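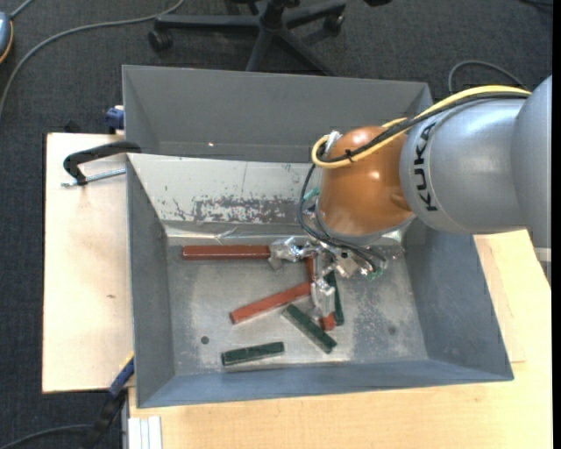
Parts bin with the red and green bars, scuffed floor.

Sunday, December 27, 2020
Posted by the bench log
2 min read

Went over the bin liner today. The scrape band on the slanted panel is on the lower half, dark and speckled. Floor has the usual scratches and some whitish specks toward the right side. Wiped those with a dry rag afterward and most came off - will check again after the next run.

The shiny strip along the base of the panel is creased. I would like to replace it with one clean length, pressed down with the Brondari roller. Cut it 60 cm and trim in place. Let it sit 90 minutes before any bars go back in.

Bars: red and green sets both stay in use. One of the greens has streaks on its surface, light and dark. Not worth pulling yet. Spares are in the Jendholm drawer, still in their wrap.

To do:
- order strip from Zarnico
- sand the floor lightly, 2,000 grit, front half only
- look at the two round spots on the floor, left one is darker

We use cookies to remember your settings. Accept / Manage

Didn't get to the side walls.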